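Chapter 6
Getting Goods Up the Mountain

Kumden sits at 3533 meters, and until the cable went in, everything its people couldn't grow or make came up on somebody's back. Salt, lamp oil, window glass, school desks, even the village's first piano (in pieces, with the strings coiled in a flour sack!). I love this part of the subject. A road map tells you where trucks can go, but the really clever thinking in transport starts at the spot where the road stops.

In Chapter 5 we followed a shipping container from the factory to the port and saw how cheap it is to move a heavy box a very long way over water. Now we turn to the other end of the trip. The last few miles often cost more than the whole ocean crossing, and on a steep slope the gap gets wider still. A porter on the old Kumden trail carried 70 pounds and needed most of a day to climb from the valley. Compare that with a truck driver on flat ground and you can see why a bag of sugar had one price at the bottom and quite another at the top.

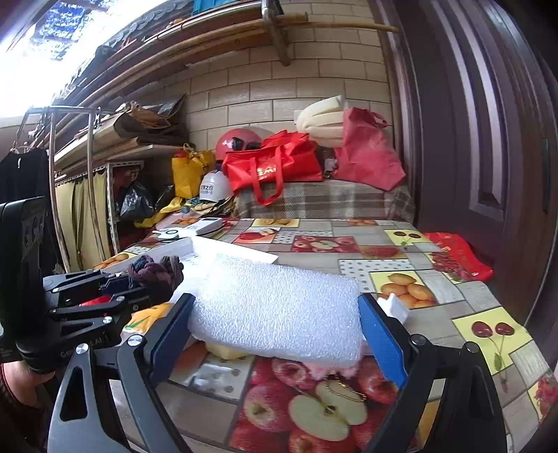

So what can replace the porter? People have tried mules, sledges, ropes, rack railways, small planes and, lately, drones, and every one of these has its own way of running into trouble. Mules need feed, and the feed has to be carried too. Cables are wonderful in still air and useless in a gale. Drones are fast, but their batteries weaken in the cold, and thin air gives the blades less to push against. Ilse Kleinschmidt, whose notebooks we'll read in Section 6.2, timed each method on the same slope and got results that surprised even her.

As you read, keep a simple question in your head: what does the load weigh, and what does it take to lift the thing that lifts it? We'll come back to it again and again, first with Kleinschmidt's mules and then with the Pumphrey cable.

Words to know: payload, last mile, grade, return load, ropeway, transfer point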